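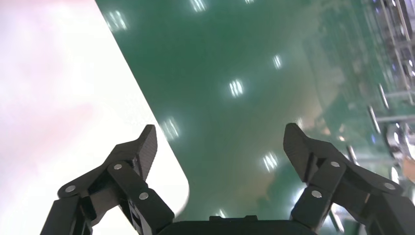 I've subscribed to business magazines since my first office job, and I'm a terrible saver. Last August I finally went through the lot and came out with 143 issues I wanted to keep, mostly the Moltbridge Review, plus a long run of the Plarnon Quarterly (the old ones with the fold-out charts – I love those!). A few things I picked up along the way:

Sort by title first and by year second. I did it the other way around and had to start over, with piles all the way down the hall.

Stand them up if you can. Thin issues slump when they're on their own, so I pack them snug enough to hold each other straight but loose enough to pull one out with two fingers. My shelf files take 18 regular issues each, or 10 of the fat annual list issues.

Take out the subscription cards and perfume samples before you put anything away. Paper clips too. They rust, and the mark goes right through the cover story.

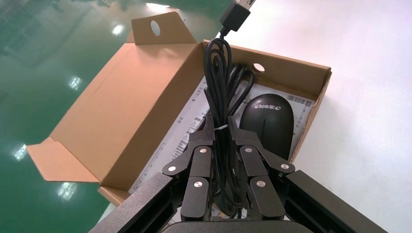

A plain brown cardboard box, open on the floor.

If you only want one article, cut it out and let the rest go. I use a metal ruler and a fresh blade, then write the title and month on the back in pencil. Clippings live in a binder on my desk, and I type a one-line note for each into a spreadsheet. It's up to 500 lines now and I search it all the time – way more than I ever flipped through the stacks.
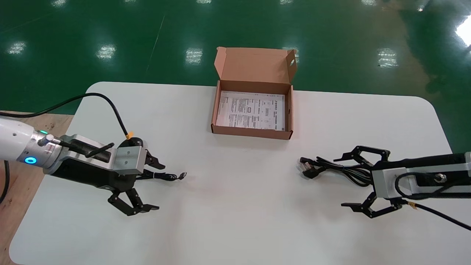
Can I keep printed email newsletters in with the magazines?

I'd put them in their own folder. Printer paper curls differently from glossy stock, and loose sheets slide down between issues where you'll never find them. Punch them and use a ring binder, newest on top.

For musty issues, fan the pages and stand them in a dry, airy room for a few days, away from direct sun.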